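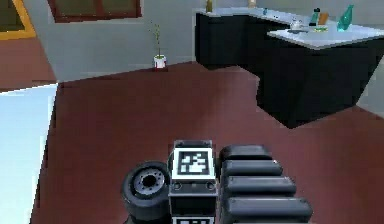 Progress report to the program office
Evaluation of the Savon simulation kit for indoor mobile robots
Reporting period ending April

1. Purpose of the work

The grant covers a paid evaluation of Savon, a simulation kit sold by Blomqvist on a yearly license. The question put to us was whether a small integrator can use the kit to test navigation on a wheeled base before any hardware is on site. The controller under test is Janar, our own navigation stack. Clorko, the log and replay tool, was already in use and is not charged to the grant.

2. Status

Installation, import of the robot model and the first block of navigation runs are complete. The second block has started. The manipulation module of the kit is outside the scope of this award and was not installed.

The robot model was imported from our existing description files. Two joint limits were read with the wrong sign and had to be corrected by hand. Blomqvist support confirmed the fault and supplied a patched importer, which we have applied. The fiducial marker texture on top of the body loaded without changes.

3. Test room

All runs in this period used the kitchen room from the kit's standard library. It has a large open floor, an L-shaped counter with dark sides and a light top, and small items on the countertop. A potted plant stands against the back wall. We made no edits to the layout, so that results can be repeated by any license holder.

The inner corner of the counter is the hard part for Janar. The dark cabinet sides return little contrast against the maroon floor at low render settings, and the edge estimate drifts when the base approaches at an angle.
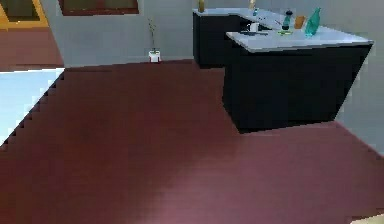 Figure 2. Library kitchen in Savon, showing the counter, the open floor and the pale surface at left.

The boundary between the pale surface and the floor renders as a stair-stepped line. Janar's floor segmentation follows the steps and produces a ragged costmap at that edge. Raising the render resolution reduces the effect at the expense of run speed. We have asked Blomqvist whether edge smoothing can be enabled separately.

4. Results to date

Runs attempted: 1,439
Runs completed without contact or timeout: 1,027
Runs ended by simulator fault: 68

The remaining runs ended in contact with the counter or in a timeout. They have been tagged in Clorko and will be sorted by cause in the next period. Simulator faults were concentrated in sessions left open overnight. Restarting the simulator every 20 runs has been adopted as a workaround, and the fault has been filed with the vendor.

Repeatability is acceptable when the physics step is fixed. With the variable step, two runs from the same seed can diverge at the first turn. The manual recommends the variable step for general use and does not mention this.

5. Assessment of the kit

Model import and scripting are adequate. The scripting interface is stable and its error messages are clear. Documentation of the camera settings is thin, and default values differ between the manual and the software. License checks require a network connection at startup, which will matter to any site that keeps its test machines offline.

6. Spending

License and support fees are paid for the full year. Compute costs are under budget. Staff time is over plan for the import task and under plan for room setup. No transfer between budget lines is requested.

7. Next period

Finish the second block of runs at the higher render setting.
Sort the failed runs by cause.
Repeat a subset with the patched importer and a fixed physics step.
Obtain a written answer from Blomqvist on offline licensing.

The draft purchase recommendation will be sent with the next report.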